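Product Review: Stusance Kitchen Planning Service

Prepared for homeowners and small contractors considering a paid design package before a kitchen remodel.

The Stusance package is sold as a single purchase covering measurement, layout drawings, a materials schedule and a cost worksheet. It was reviewed in September on a galley kitchen in a house built before the current electrical code. The reviewer, Constanza Urrutia, has managed residential remodeling work for 16 years and purchased the package at the full retail price of $169.

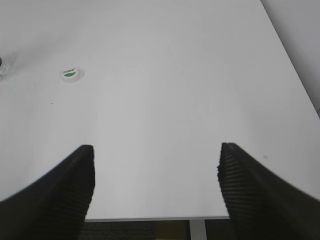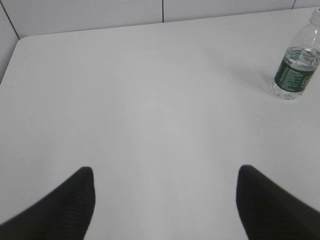
What the Package Includes

After payment, the customer receives a printed measuring guide, a grid pad, a set of adhesive wall markers and an access code for the online planner. Measurements are entered by the customer and checked by a Stusance designer, who returns two layouts. One revision is included. Further revisions are charged separately, and the price of these is shown only after the first layout has been delivered. Prospective buyers should ask for it in writing before they order.

The package does not include a site visit, permit drawings or any guarantee that a local building department will accept the layouts. Customers who need stamped plans must engage a licensed professional in their own state.

Measuring Guide

The guide runs to 11 pages and is the strongest part of the product. It directs the customer to measure each wall at three heights, to record the distance from the finished floor to the window sill, and to note the swing of every door. Older houses seldom have square corners, and the guide gives a clear method for finding how far a corner is out before any cabinet is ordered. The same method is used by many installers.

Two omissions were noted. The guide makes no mention of soffits, although the planner later requests their depth. It also treats the range hood duct as optional information. In the kitchen under review, the duct passed through an outside wall at a point that ruled out one of the two layouts. The designer corrected this promptly when it was reported, but the included revision was used up in doing so.

The wall markers hold well on painted drywall. On a textured plaster surface, two of them fell overnight and the positions had to be measured again. Painter's tape and a pencil served equally well.

Online Planner

The planner opens in a browser and requires no installation. Walls, windows and openings are drawn first, followed by plumbing and power. Base cabinets snap into place along the wall and can be exchanged for drawers or corner units without redrawing the run. The clearances shown between facing counters update as items are moved, and a warning appears when an appliance door would strike a cabinet.

Performance was satisfactory on a desktop computer. On a tablet the menus covered part of the drawing, and small changes to filler strips were difficult to make. The planner saves work only when the customer selects the save command. A session left open during a lunch break closed itself and the changes were lost.

The finish library is adequate for cabinets and limited for everything else. Countertops may be chosen by color family but not by thickness, and the backsplash options do not include full-height stone. Customers with firm ideas about surfaces should plan to choose them at a showroom.

Layouts and Designer Support

The first layouts arrived nine days after the measurements were submitted, within the period stated at purchase. Both were drawn to scale and fully dimensioned. The first retained the existing sink location and moved the refrigerator to the end of the run. The second placed the sink beneath the window and would have required new supply and drain lines.

The drawings were submitted for comment to Donal Geraghty, a cabinet installer at Olevthorpe. He found the dimensions consistent and the cabinet sizes available from ordinary suppliers. His principal concern was the filler allowance beside the side wall, which he considered too narrow for a drawer to clear the door casing. He recommended that any buyer have an installer check the fillers before an order is placed.

Support is provided by e-mail. Replies were courteous and complete, and the designer assigned to the file remained the same throughout.

Cost Worksheet

The worksheet separates cabinets, counters, plumbing, electrical work, flooring, finish carpentry and disposal. Labor is entered by the customer from local bids. A contingency line is provided but left blank, and no guidance is offered on how much to set aside. First-time remodelers would benefit from a recommended figure here, particularly in older homes where wiring or subfloor repairs may be found after demolition.

Comparison With Ulell

The Ulell planning kit is the nearest alternative considered. It costs less and includes no designer review, so all errors in measurement remain with the customer. Its planner is easier to use on a tablet and saves automatically. Homeowners who already have a contractor to check their figures may find Ulell sufficient.

Recommendation

Stusance is recommended for homeowners replacing cabinets within an existing footprint who have not yet selected a contractor. It is not recommended for projects that remove walls or relocate gas lines. Buyers should record soffit depth and duct position at the time of first measurement, save their work often, and keep the included revision in reserve until an installer has seen the drawings.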